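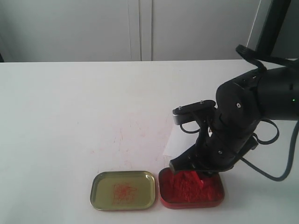 How full should a tin of chili powder be before the lid goes on? Level with the rim or a little under, so the lid seats without pushing powder out over the sides.

Segundo Taipe has filled a lot of tins. He buys dried chilies by the sack, grinds them at the back of the Kukoncombe shop on Wellmont Street, and sells the powder in small metal tins as well as paper bags. The tins sell better. They also take longer, and most of our talk was about why.

"Everybody heaps it," he said. "You want to give the customer a full tin, so you put a hill on top. Then you press the hill down with your fingers and it goes in the corners and over the edge. Now it's on the table."

Red powder on a white table is something he has opinions about. He does not use a wet cloth first. Water turns the powder into a paste and the paste stains, he said, so he goes over the surface with a dry brush, then a dry paper towel, and only then something damp with a drop of dish soap. Streaks that have been rubbed in by a sleeve may need the soap twice.

He keeps a sheet of plain white paper within reach when he fills. Slide it under the tin and whatever falls can be folded up and poured back. "If you remember to put it under," he said. "Half the time it's sitting behind the tin doing nothing."

The lid is the other part people get wrong. Taipe lays his upside down beside the base, which keeps the outside clean, but powder drops into it anyway. He tips it out and wipes the inside of the rim with a dry fingertip. Grit in the rim is what makes a rectangular lid sit crooked at one corner.

Dušan Ionescu, who shares the lease and handles the orders, packed almost 3,000 tins last year. He worked in a bakery before this and came to the job with a scoop and a straight knife.

"I fill, I tap the tin on the table, I fill again, I scrape," Ionescu said. "Tapping does more than pressing. Pressing only moves it sideways."

Clumps are a separate problem. Powder ground in March, when the shop is damp, comes out of the bag in lumps, and Ionescu puts it through a sieve before it goes anywhere near a tin. Taipe skips the sieve for his own kitchen and breaks the lumps with a fork.

Both of them label the tins after closing the lids. They tried it the other way for 2 weeks and threw out a lot of labels with red thumbprints on them.

A filled tin keeps its color for six months in a cupboard, by Taipe's reckoning, and less on a shelf over the stove.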